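Ticket 401 — Subtítulos descolocados en la escena poscréditos
Estado: resuelto, pendiente de cierre
Abierto por: Lorraine Grimshaw
Asignado a: Bořivoj Říha
Plataforma: Skaltier, app de tele y web
Título afectado: Farah, versión extendida

Lorraine Grimshaw
Hola. Varios usuarios se quejan de lo mismo. Farah va perfecta hasta que salen los créditos. Luego viene la escena de después, la de la hermana en el muelle, y los subtítulos en español aparecen 15 segundos tarde. Se lee la respuesta cuando ya están en otra cosa. Y es justo la escena que todo el mundo comenta, la que anuncia la segunda parte. En inglés parece que bien, no lo he mirado entero.

Bořivoj Říha
Recibido. ¿Pasa en web o solo en la app? ¿Y con la versión de cines?

Lorraine Grimshaw
Las dos, web y app. La de cines no la he probado, perdon. Miro y digo.
Edito: la de cines bien.

Bořivoj Říha
Vale, entonces es la extendida. Primeras pruebas:
— Borrar caché y volver a entrar: igual.
— Cambiar a inglés y volver a español: igual.
— Saltar directo al minuto de la escena: igual, 15 segundos.
— Quitar el salto automático de créditos: igual. Pensaba que era eso. No.
El archivo de subtítulos responde 200, carga entero, no falta ninguna línea. Así que no es la descarga.

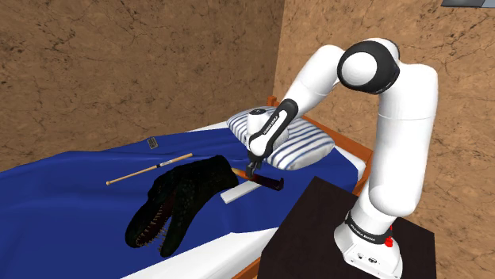 Sigo. He comparado los tiempos del archivo con los de la versión de cines. Idénticos hasta el final. O sea que alguien subió el mismo archivo para las dos. El problema es que la extendida lleva los créditos recortados — le quitaron la tarjeta de Pluvitz, que dura justo eso — y lo que viene detrás se adelanta. Los subtítulos no se enteraron.

Lorraine Grimshaw
Y por qué antes no se quejaba nadie??

Bořivoj Říha
Porque el recorte es nuevo. El máster anterior traía la tarjeta. Lo cambiaron el 15 de septiembre de 2019 y no avisaron a subtítulos. Le pregunto a Dale.

Dale McKinnon
Confirmo. Máster nuevo, créditos nuevos. Di por hecho que lo demás se regeneraba solo. Culpa mía. Las otras pistas tambien habría que mirarlas, francés y portugués seguro que están igual.

Bořivoj Říha
Miradas. Francés mal, portugués mal. Inglés bien, ese lo rehizo Lingyun Song aparte.

Lingyun Song
Sí, el inglés lo saqué del máster nuevo. Puedo pasar los otros tres, es restar 15 segundos a todo lo que va después de la tarjeta. Ojo con la canción del final, que tiene letra subtitulada y cae a medias. Esa la ajusto a mano.

Bořivoj Říha
Perfecto. Avisa cuando estén.

Lingyun Song
Subidos los tres. La canción tambien. La última línea entra en el segundo 59 de la escena, comprobado con el audio.

Lorraine Grimshaw
En web ya va bien. En la app me sigue saliendo lo viejo.

Bořivoj Říha
Caché del servidor. Vaciada. Cierra la app del todo y prueba, no vale con volver al menú.

Lorraine Grimshaw
Ahora sí. Español y francés bien, en la app y en web. Portugués no lo he visto, que lo mire alguien porfa antes de cerrar.

Bořivoj Říha
Se lo dejo a Rochelle Sutcliffe. Dale, apunta lo de avisar a subtítulos cuando cambie un máster, que con Faller nos va a pasar igual, tambien tiene extendida.

Dale McKinnon
Apuntado.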